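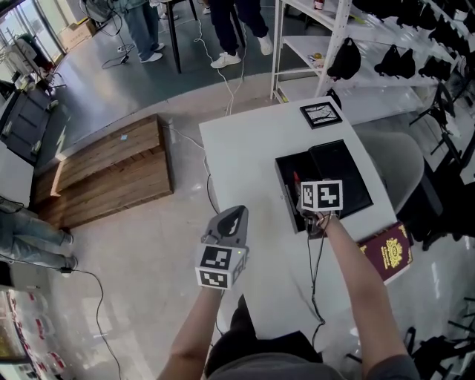 Zondent Press Office
Media Relations, Jurnombridge

30/04/2023

Zondent opens packing room in Jurnombridge and presents Ellery, a one-box method for travel papers

JURNOMBRIDGE - Zondent, the company for home and office order, informs the public about the opening of its new packing room in Jurnombridge. In the same moment the company presents Ellery, a simple method for keeping the passport and other small travel things together in one box with a lid.

The idea came from a survey which Zondent made last winter among 2,000 of its customers. Nearly 30 percent of them answered that they had searched for a passport on the day of departure. Many wrote to us that the passport was at home the whole time, in a drawer or under a pile of letters. We have read all these answers with attention, and we decided to start from the passport and to build the method from there.

With Ellery, every traveler has one box. It stays on the table while the person packs, with the lid open. The small things go in first, for example a pen, and the passport goes in as the last. Then the lid is closed and the box goes into the travel bag. After the trip the same box comes back to the same place at home, and the passport stays in it until the next departure.
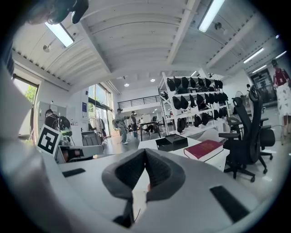
The method can be learned in a short course of 3 lessons. In the first lesson the participants put everything from their drawers on the table and decide what they need for traveling and what they don't need. The second lesson is about the box itself and the order of the things in it. In the third lesson they pack for a real trip, with their own bag, and afterward they unpack it again. Zondent considers the unpacking as important as the packing, and it receives the same time in the program.

The room was prepared with practical work in mind. The tables are white, so that a small dark object is quickly found on them. Bags are kept on open white metal shelves, where they can be taken down and put back without asking. There are chairs for those who prefer to work sitting. Participants are kindly asked to bring their own papers, but they should not bring more than one bag per person, as the space on the shelves is limited.

During the test period 105 persons took the course in our older location in Nekdale. Their comments helped us to make several changes. The written instructions are now shorter and printed in bigger letters. The lesson about drawers was moved to the beginning. We also removed the colored dividers from the box, which most participants took out at home anyway. 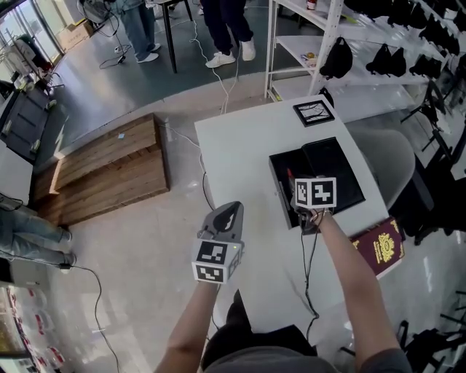
Families can take the course together. In this case each member gets a separate box, also the children, and the parents keep a list of what is inside. For offices whose employees travel often, Zondent offers a version with a shared shelf, where the boxes stand side by side and each one carries the name of its owner.

Courses in Jurnombridge begin in June. Registration is possible at the front desk of the packing room or by regular mail. The course in Nekdale continues without changes, and customers who are already registered there do not have to do anything.

About Zondent
Zondent develops courses and storage products for homes and small offices. The company has its main office in Jurnombridge and a second location in Nekdale.

Contact for the press
Zondent Press Office, Jurnombridge
Requests for visits to the packing room should be sent in writing, with the name of the publication and the preferred time.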